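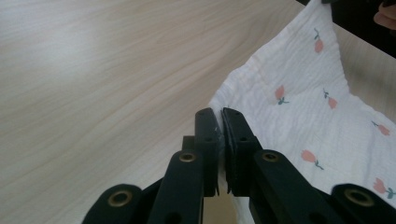 Muslin

Print | E-mail this page
12 shares | 3 comments

Muslin is a plain-weave cotton cloth, made in everything from sheer gauze to heavy sheeting. Up at the coarse end, dressmakers use it for test garments, and here in Australia we mostly call that grade calico - which confused me no end when I started sewing!

My favourite is double muslin, two fine layers tacked together at intervals. It crinkles in the wash (don't bother ironing it) and gets softer with age. I cut mine 40 cm over, as it shrinks. Cooks strain ricotta through the plain, undyed sort.

See also: Calico, Voile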